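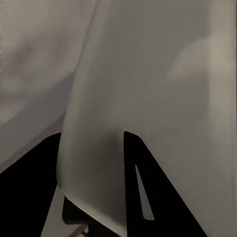 *Pale cloth, soft light, rendered. Bright patch upper right, darker fold on the left.*

## Interlining weight for a north window — does it really change the R-value?

**hemline_46**

Moving this over from the short-questions thread. I'm making a pair of floor-length curtains for a north-facing bedroom, single glazing, old sash frame. Face fabric is Hirkard cotton sateen in an off-white. Lining is plain cotton. The open question is the interlining.

The two choices I can get locally are a medium bump from Daltik and a thinner synthetic domette. The shop says the bump is "twice as warm." I would like to know whether anyone has measured this or whether it's counter talk. Track is ceiling mounted, returns to the wall on both sides, no pelmet.

**drop_and_return**

Counter talk, mostly. The cloth matters less than the air behind it. A curtain that hangs clear of the glass and leaks at the top and bottom works as a chimney running backward. Room air goes in at the top, cools against the glass, falls and comes out across the floor. You can double the interlining and still have cold ankles.

Seal the edges first. Ceiling mount is good. Wall returns are good. Let the hem touch the floor and you have done most of the work.

**selvage**

Disagree with "mostly." Edge sealing and interlining are two resistances in series with a leak in parallel. Once the leak is small, the cloth is what's left. The original post says ceiling mount and wall returns, so the leak is already small, and the interlining question is the right one to ask.

Bump traps more still air per layer than domette. It isn't twice as warm, but it's a difference you can read on a thermometer.

**drop_and_return**

Read on a thermometer where? Between curtain and glass, sure. At the bed, I doubt it.

**selvage**

I taped a probe to the room side of the cloth, chest height, last December. Same window, same radiator setting, readings taken at 6 a.m. The bumped pair ran 2 degrees F warmer at the surface than the pair with domette. Surface temperature is what you feel when you sit near it.

**drop_and_return**

Different nights?

**selvage**

Different nights, yes. Similar outside temperature. I'm not claiming lab conditions.

**drop_and_return**

Then 2 degrees is inside the noise. Wind alone will move a sash window more than that.

**pinch_pleat_pat**

Leaving the physics to you two. From the workroom side, please consider weight before anything else. A floor-length sateen with cotton lining and bump is heavy. Gajdoš track will carry it if the brackets go into joists. If the brackets go into plasterboard with spring toggles, I would not hang it.

Also, bump shrinks. Steam it or wash a test square before cutting. I cut 100 mm squares, mark the grain with thread, steam, dry flat, measure again. If you skip this, the interlining pulls up inside the curtain after the first damp winter and the face fabric bags above the hem. No fix except taking the hem down.

**hemline_46**

Joists run the right way, so brackets can go into timber. I'll do the test square. Does the same apply to the sateen?

**pinch_pleat_pat**

Test it too. Sateen usually moves less than bump but the two have to agree with each other. Lock the interlining to the face with long loose stitches, rows 15 inches apart, and don't pull the thread tight. Tight locking shows as a line of dimples on off-white sateen as soon as light comes across it.

**quarterturn**

Contrary view on the bump. I used it in a north room and had mildew on the lining inside two winters. Thick curtain, cold glass, no air movement, condensation on the sash, lining resting on the sill. The synthetic domette dries faster. On single glazing I would take the slightly colder curtain.

**selvage**

Was the lining touching the glass or the sill?

**quarterturn**

The sill. It projects.

**selvage**

Then the sill wicked it. Any cotton lining would do the same, with or without bump behind it. Move the track forward until the cloth clears the sill.

**quarterturn**

Moving the track forward makes the returns longer, and longer returns sag unless you hook them to the wall. It can be done. It is still more work than buying domette.

**drop_and_return**

I agree with quarterturn here. Secondary glazing would beat both. Javuvora sells a clip-in acrylic panel kit that fits sash windows, and a sealed panel also deals with the condensation. After that you can use whatever interlining drapes best.

**hemline_46**

Landlord has said no to anything fixed to the frame, so the panel is out.

**drop_and_return**

The clips go on the reveal, not the frame. Worth asking again.

**hemline_46**

I'll ask. Meanwhile I measured the sill and it does project past the current bracket line, so the track moves forward either way. Plan is bump, test squares first, returns hooked to screw eyes in the wall, lining wiped and checked monthly.

**pinch_pleat_pat**

Leave the hem basted for a few weeks before you finish it. The drop will change once the weight settles. Off-white shows an old hem crease, so press nothing until then.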